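Plellix Grasp Policy, Three Months In

I have been running the Plellix grasping method on our small tabletop arm since September. It learns to pick up household objects from recorded demonstrations, and its selling point is that it relies mostly on the wrist camera. The authors say this helps with soft things that change shape when held. I wanted to see how far that goes on an ordinary bench.

Setup took an evening. The training script is clear, the install notes less so, and I had to fix two paths by hand. I trained on 2037 demonstrations, then ran 600 test picks with mixed objects, many of them plush or felt. The Heinz ketchup bottle became my standard soft target.
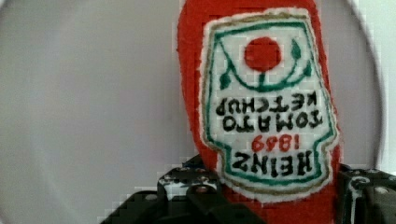 Flurina Mösli wrote back after reading my draft that she saw worse numbers with soft objects than I did, and she suspects the wrist view leaves the policy guessing about depth when one item fills most of it. She would add a fixed side camera before collecting any more data.

I think she has a point. I scored 1243 more picks with a second camera switched on, and the approach got steadier, mainly on soft items. Hard cups and bowls hardly changed. The cost is speed – each decision takes noticeably longer, and on our older graphics card the arm pauses before closing.

Clutter is the other weak spot. With one object on a plate the method does well. Put several small items close together and it tends to pick a spot between two of them and close on nothing.

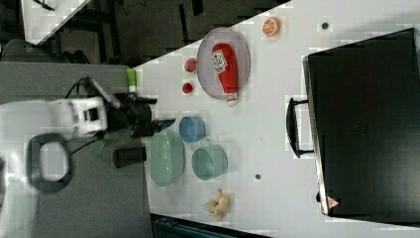

Retraining on crowded layouts helped some. With the set raised to 2476 demonstrations, the empty grasps dropped, though small round pieces still gave trouble. I also tried the Juma baseline on the same layouts. It was faster and missed more often.

The logging is good. Every attempt is saved with both views and the planned path, so a bad pick can be traced in a minute or two. I would like a simpler way to throw out poor demonstrations – at present you edit a text file.

Four out of five for a lab that already has an arm and some patience. I'm keeping it installed, with the side camera on.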